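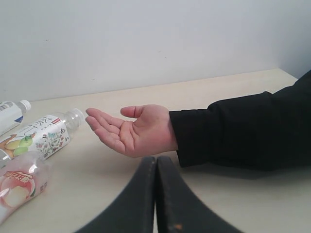 Please stop changing the recycling rules on me

I have lived in Stineo for nine years, and in that time I have been told to crush my bottles, not to crush my bottles, to take the caps off, to put the caps back on, and for one strange summer to keep the caps in a separate bag that I'm pretty sure went to the same truck anyway. I still have that bag. It's under the sink and it's full of caps and I can't bring myself to throw it out, which I realize says something about me.

So when the new leaflet from Trustura showed up in the mailbox (they took over our pickup last July, and they do love a leaflet), I sat down with a coffee and read the whole thing front to back. Then I read it again. It has a color chart, and the chart has footnotes! I went to college and I could not work out what to do with a yogurt pot.

My opinion, for what it's worth, is that household recycling has turned into homework, and that the people writing the homework have never had to do it at ten at night with a dog underfoot. We have 226 apartments in our complex and one shared row of bins. You can print whatever chart you like. Half of the building is carrying a bag downstairs in one hand and a phone in the other, and they're going to lift the nearest lid.

I'm not a grump about recycling in general, by the way. I grew up in a house where jars got washed and used again until the lids rusted, and I still feel a little thrill when I flatten a cardboard box really well. I want this to work. That's why it bugs me so much. 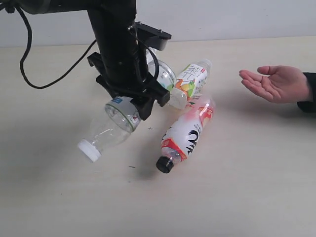

And the thing that bugs me most is the tone. Every leaflet talks as if the whole system would run beautifully if only I, personally, would try harder. Did I check the number in the little triangle? Did I peel the label? Fine, sure, I'll check the triangle. But I didn't decide that a single drink should come with one kind of plastic for the bottle, another for the cap and who knows what for the label. Somebody in an office picked that, and they never get a leaflet.

My sister lives over in Olaniyan, where they do it the old way: you pay a small deposit at the store, you bring the empties back, you get your money. She keeps a tote by the door and takes it along when she does her groceries. She has never once looked at a color chart. When I stayed with her I watched kids haul sacks of empties up the hill for pocket money, and I thought, well, there you go. You can get people to do nearly anything if it's simple and there's a coin at the end of it.

People push back on this when I bring it up (I bring it up a lot, I'm a joy at parties). They say deposits are a pain for small stores, and I believe them. The corner place near me barely has room for the milk. But we could put the drop-off in the parking lot, or at the library, or anywhere that isn't the bottom of my stairs with six lids to choose from.

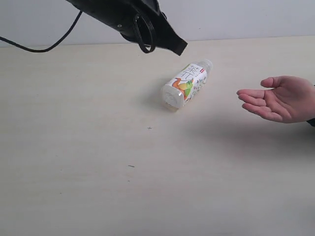
Do you really have to wash everything before it goes in the bin?

A quick rinse is plenty for most drink bottles, at least under the rules where I live. Swirl a little leftover dishwater around, pour it out and let the bottle drain on the rack. If your town says something different, go with your town, and may your leaflet be shorter than mine.

See, that took me four lines. I timed myself reading the Trustura version and gave up on the second page, somewhere in the part about "residues." Who says residues? Say food. Say the sticky bit at the bottom.
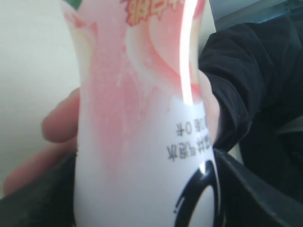

My other big complaint is with the packaging itself, and here I'll admit I'm part of the problem, because I shop with my eyes. I will pick the pretty one every single time. Put a soft pink wash and some fruit on a white bottle, slap a red and yellow starburst up at the top, and it's in my basket before I've looked at the price. All that work went into making me want it! Surely a corner of the label could be spared for one plain sentence, in letters as loud as the starburst, telling me which bin it goes in where it's sold.

There was a petition going around our building for this, called Plastico, and I signed it. It got 74 names, which I thought was pretty good for something taped up next to the elevator. It asked for 2 things: one bin for all plastic bottles, and a sign on it you can read without your glasses. We haven't heard back yet. The leaflets are still coming, though, and I put those in the paper bin, unless the shiny coating means I'm not supposed to.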